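The handover log for Station 2 was kept in a shared file that anyone on the floor could edit. Tsehay Zeleke had written most of it. Her entries gave the time, the part, the fault and the fix, in that order, and she did not use adjectives.

The station had been a packing bench until spring. Trotusero made small cabinets and desk organizers at its Wikindale plant, and the final check had always been manual. A person opened the drawer, put a block in it, closed the drawer, opened it, took the block out. If the drawer ran straight and the handle held, the unit got a sticker. Tsehay had done this for six years at a rate of 425 units per shift, which was the posted rate. She had never gone over it on purpose.

The arms were installed in May under a contract with Jetamel. The integrator's software was called Wubshet, and it ran the two arms as one machine with a left and a right. Tsehay was reclassified from inspector to cell operator. The pay grade stayed the same. The job description went from one page to four.

Her new work was to watch the cell, clear faults, and grade each cycle as pass, fail or unclear. She was told the grades would be used to adjust the motion. She graded 17 cycles on the first morning before the cell stopped for a cable snag, and she marked 11 of them unclear.

Elba Pereyra came down from process engineering to ask about that.

"Unclear is meant for sensor problems," Elba said.

"The drawer opened," Tsehay said. "I don't know if it opened well."

"What's the difference?"

Tsehay thought about it. When she opened a drawer by hand, she could feel a rail set slightly proud, or glue that had run into the groove. It came through the handle in the first half inch. She had rejected units that way for six years and had never written down a criterion. The reject form had a box labeled "operator judgment," and she checked it.

"It drags," she said. "Before it moves. Some of them drag."

Elba wrote that down. She asked how much drag was a fail. Tsehay said she would have to open one.

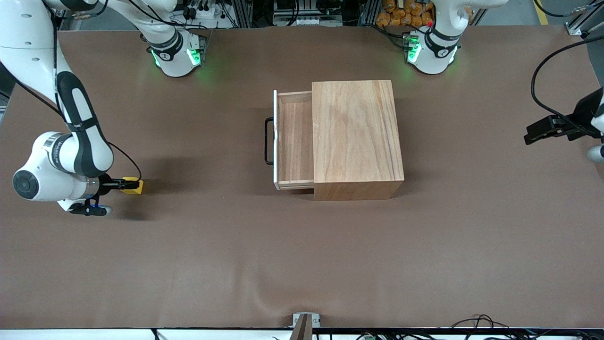 They agreed on a procedure. The cell would be paused between cycles, Tsehay would open the drawer herself, and she would call out a number from one to five. Elba would pull the motor current for the same unit and put the two values side by side. This took the rest of the week and a good part of the next. Production complained about the throughput. Elba answered the emails and copied Tsehay on all of them, which Tsehay had not asked for but read.

By the end, the current trace and the called number agreed closely on the bad units. In the middle of the scale they did not agree at all. Elba wanted a single threshold. Tsehay wanted two, with a band between them that went to a person. They argued over it at the bench with the guard door open and the arms locked out.

"If there's a band, somebody has to stand here," Elba said.

"Yes," Tsehay said.

Elba looked at the chart for a while. She did not say what both of them knew about the staffing plan, in which Station 2 went to half an operator in December. Half an operator meant one person covering this cell and the one behind it.

She put in the band. In the change request, under "source of criterion," the form offered a list: drawing, standard, customer, supplier. She picked "other" and typed T. Zeleke. It was sent back once for being a name and not a document number. Tsehay then wrote the document. It ran two pages and covered hand position, pull speed and what each number from one to five felt like. Three was the hardest. She rewrote it four times and settled on "starts late, then runs normally."

Document control gave it a number. The request went through.

In December she took over both cells. The second one had no band yet, and its log was a mess. She opened the file at 6:40 in the morning, deleted nothing, and started a new line underneath with the time, the part, the fault and the fix. Then she locked out the arms, opened the guard door, and pulled the first drawer by hand.

It was a two. She wrote it down and sent Elba a message asking for the current trace.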